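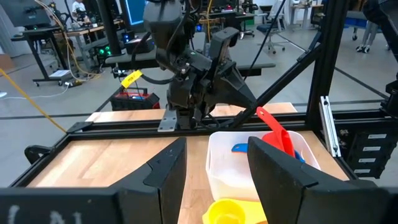 3. Seasonal movement in wooden worktops

3.1 Background

Solid wooden tops take up moisture from the air and give it back, and they change size as they do so. The change along the grain is small enough to ignore in a kitchen or workroom. Across the grain it is not, and a wide top fixed tightly on all sides may cup, or open along a glue line. Most complaints passed to us by fitters came in the first winter after fitting, when the heating had been on for some weeks and the indoor air was dry.

We followed 18 tops bought from four suppliers. All were 2,000 mm long and had been sold as ready to fit. Each was kept flat in its wrapping until it was needed, then oiled on both faces. The Kocsis tops had been oiled once before delivery and were treated in the same way as the others.

3.2 Direction of movement

The width of a top is the measurement that matters most, and it is the one least often taken after fitting. Owners tend to check the length, perhaps because a gap at a wall is easy to notice. The layout of the strips gives a simple guide to where movement should be expected. In Figure 2 the planks are long and parallel and run from left to right, so any swelling or shrinkage would be greatest between the front and back edges. Fixings for a top laid in this way should have slots running from front to back. A round hole can be used near the middle of the width to hold the top in position.
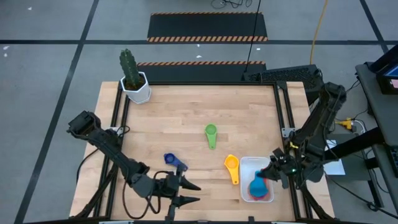
Readings of width were taken at both ends and in the middle, in the morning, before the room was in use. The two end readings did not always agree. Where they differed, the end nearer a radiator or a south-facing window was usually the narrower. We used a steel rule for the outer dimensions and feeler gauges where a joint had begun to open. Readings begun in June served as the starting point for each top, and later readings are given as a change from that value.

Several owners had turned their fixing screws tight after the first check, and

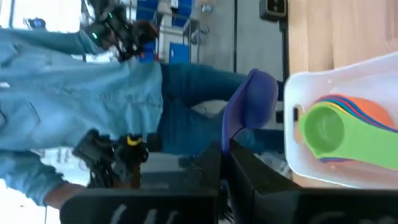

these tops were kept in the study but reported in a separate table. Tightening a screw in a slotted bracket stops the top from sliding and so defeats the purpose of the slot. We asked owners to back the screws off a quarter turn and leave them. Where this was done, light bowing in the Ovex tops eased over the following weeks. The Loletum tops showed little bowing at any stage, though they were also the narrowest, and we would not read much into the difference.

3.3 Oil and the underside

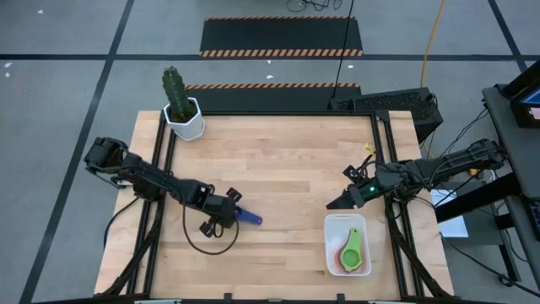

Agustina Cabral
Lecturer in Furniture Studies, Pernon

The underside of a worktop is often left bare. It is out of sight, and some fitting leaflets mention only the upper face. A top oiled on one face takes up moisture faster through the other, and the two faces then swell by different amounts. Cupping follows even where the fixings are correct. Oiling both faces does not stop movement, but it slows it and keeps it more even.

End grain needs more oil than either face. We applied it until the wood would take no more, wiped off the excess and repeated the treatment the next day. Cut-outs for sinks were treated in the same way before the sink was set in place. The readings for tops with cut-outs are discussed in Section 4.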